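The Wrist That Reported Green

October 1, 2022
By Rima Hijazi

Print this article | E-mail this article

A cleaning robot at Pratton kept scrubbing a toilet bowl with a hand it could no longer feel. Finding out why took 41 days. 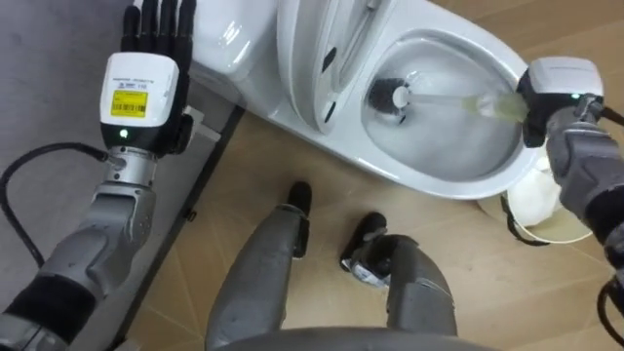
A fault with no alarm

The Wallari humanoid had been on washroom trials since February. Its job in each stall was short: raise the seat, take the brush in the right hand, work the bowl wall, return the brush. On cycle 256 the right hand closed on the handle as usual, the arm began its strokes, and the grip force reading froze at its last good value. The controller saw a steady number and took it for a steady grip. Seven strokes later the handle had rotated in the fingers and the wrist was driving into the rim.

No one was hurt and the porcelain held. The wrist joint did not. Joelle Ghanem, who ran the trial, found the bearing race scored on one side.

"The indicator was green the whole time," Ghanem says. "Green means the module has power and is talking on the bus. It was doing both."

What the logs showed

Natnael Fikre pulled the records for both arms. The left hand, held open and clear of the work during brushing, had no dropouts. The right had 45, nearly all of them shorter than the controller's timeout and therefore never flagged. They clustered at one forearm angle – the low reach used for the near side of the bowl.

At that angle the external cable at the wrist was pulled against its connector. Repeated flexing had opened one conductor in the sensor pair. Motor power ran on separate conductors and was unaffected, so the fingers still moved on command.

Two changes

The first fix is mechanical. Mancuso, which supplies the harness, lengthened the service loop and added a clamp on the forearm side. The second is in software. Each force sample now carries a counter, and if the counter stops the arm stops with it, brush in hand.

Jad Matar, who reviews safety cases at Pindeo, considers the second change overdue. A stale value should never pass as a live one, he says, and the check costs almost nothing in processor time. He also wants the light to go amber when sensor data is missing. That request is still open.

Trials have resumed on one floor, with harness inspection at every battery change.

Related articles
Torque Limits for Wet Rooms
Ziad Abu Hammour on Connector Fatigue
Stop Categories: A Short Guide
Letters: Who Resets the Robot?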